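Home | Programmes | Reports | Contact
Filed under: Grant reporting, Household supplies
3 min read

Waven hygiene supplies pilot: progress report, second period

Work in this period covered procurement, storage and the first distribution round in Nusari. The target was 1,205 households and remains unchanged.

Minilico delivered 2,000 packets of wipes in November, against an order of the same quantity. Of these, 1,000 went to the Nusari store and the balance is held at Uysal. Storage temperature at Uysal is logged at 6 a.m. and 6 p.m. No reading has exceeded the supplier's limit. The Nusari store has no logger yet – one is on order.

Packets are issued from cardboard boxes at the distribution point. Stock cards are completed at the end of each session and reconciled against the store ledger. One discrepancy of 200 packets was traced to a delivery note entered twice. The ledger has been corrected.

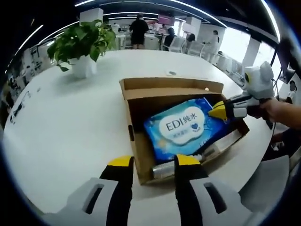 Uysal replied to the draft of this section that monthly reconciliation would be enough once the ledger error was cleared, and asked for the sessional check to be dropped. We propose to keep it until the end of the next period and then review.

Expenditure is within budget on all lines except transport, where the second trip to Nusari was charged at the higher rate. A transfer from the printing line is requested.

Next period: install the logger, complete the first round, and agree the survey form with Minilico. The form is in its third draft – question order is still open.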